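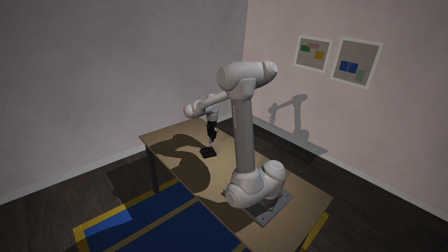 Lulov Plans Robot Arm Cells Step by Step, Simulation Comes Before the Order

WARNHOLM, December. Lulov, a maker of small laboratory parts, announced today its equipment plan for the coming year. The company will buy 3 robot arm cells for its Warnholm site. Each cell has one arm with a two-finger gripper, fixed on a table by a mounting plate.

Before any order is signed, the layout is studied in simulation together with the planning office Zedley. The arm, the table and the small black rack are modeled in one room, so the buyers can discuss reach and free space early.

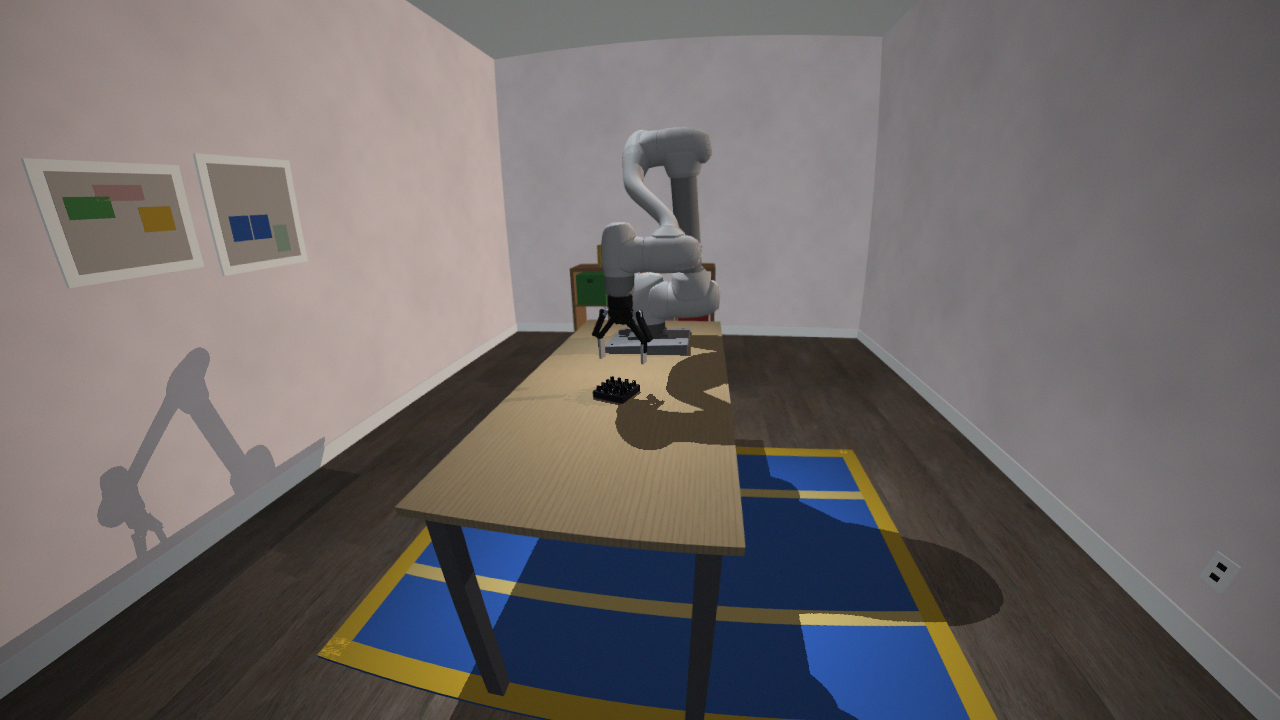
The budget also keeps money for spare fingers, operator training and 4 weeks of trial work. "A change in the model costs us one afternoon. A change on the floor costs much more," said Nikau Te Moana, equipment planner at Lulov. The first cell should handle more than 1,000 racks in a week.

Suppliers can ask for the requirements list at the Lulov purchasing office, Harawira building, until Tuesday.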